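3.2 Table Surface and Wall Finish

The three rooms in the study differ mainly in the color of the table surface and of the wall nearest to it. The Varkness room has a brown top against a cream wall. The Stunholm room has a dark top against a white wall. The Segers room has a white top against a gray wall, and it is the room treated in most detail below. Tables in all three rooms are used standing up, with the wall on the far side from the person working.

Surface readings were taken on a grid marked on each table with removable dots. At each grid point we recorded the light falling on the surface and the light returned from it toward a standing viewer. The meter head was held 50 cm above the table for the second reading and tilted by hand to a fixed stop. The grid was walked in the same order each time, starting at the corner nearest the door. Readings in which the shadow of the person holding the meter touched the grid point were repeated. This left 192 usable pairs for the Segers table. The other two tables are smaller, and their counts are given in Table 2.

Wall readings followed the same procedure, with the grid turned upright and limited to the band of wall seen directly over the far edge of the table. We did not measure the ceiling. Its contribution is included in the reading at each table point and cannot be separated with the equipment used.

Figure 3 gives the setting in the Segers room. In ordinary use the worker sees the table and the wall together, and the boundary between them falls close to the middle of the field of view when the head is bent slightly forward. The choice of wall color therefore matters for any task in which an item is lifted from the table: as it rises, it is first seen against the top and then against the wall. For a pale item, such as a folded sheet of paper or a white cup, the change can be large. 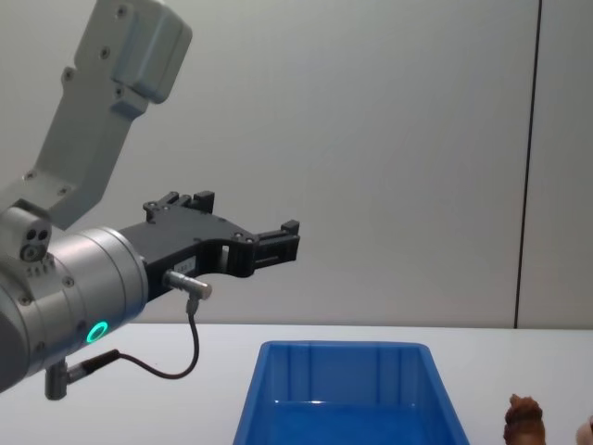
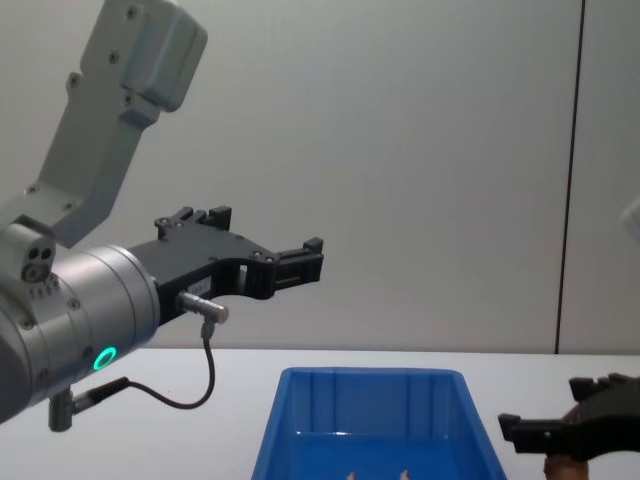

Figure 3. Two views over the tabletop in the Segers room. The white top and the gray wall behind it can be compared in the first view.

Mean light on the Segers table was 323 lux with the ceiling lights on and the blinds closed. Values were lowest along the edge next to the wall. The same pattern was found in the Stunholm room, although there the drop was smaller, and we attribute the difference to the white wall. In the Varkness room no clear pattern was found. The two ceiling fittings in that room are of different ages, and the variation between them was larger than any effect of the wall.

The white top returned more light than either of the others at every grid point. The spread of the returned values is of more interest than their level. On a matte surface the returned light should follow the incoming light closely, and this was the case on the Segers table except in a narrow strip parallel to the long side. Within the strip the returned values rose while the incoming values did not, which indicates a weak reflection of the nearest ceiling fitting. It moved when the viewing position moved and could not be found at all from the short side of the table.

Small items were then placed on each top and judged for ease of finding. The set consisted of paper clips, white buttons, black buttons, clear plastic caps and short lengths of gray string. Each of 20 participants stood at the long side, looked down at a signal, and pointed to the named item. Search times for dark items were shortest on the white top, as expected. Clear caps were the slowest item on all three tables. White buttons on the white top were found faster than the contrast values alone would predict – most participants mentioned looking for the shadow at the rim. This agrees with the repeat session held in September under a single lamp, when the shadows were sharper and the times for white buttons fell again.

The gray wall had no measurable effect on search times for items lying flat. It did affect the second task, in which an item was held up at chest height and its shape named. Gray string was missed or misnamed more often in the Segers room than in the other two, while white buttons gave the fewest errors there. Nearly all errors with the string occurred when it was held level with the wall band, and few when it was held low enough to be seen against the top.

Two limits apply to these results. The Codell meter used for the wall readings was recalibrated between the second and third rooms, and the Stunholm wall values carry a correction that the others do not. In addition, the Segers table was wiped with a damp cloth before each session and the other two were dusted dry. A thin film left by wiping could produce a strip reflection of the kind reported above. We repeated the readings on 2023-10-20 after cleaning the top with alcohol; the strip was fainter, but it was still present in the same position.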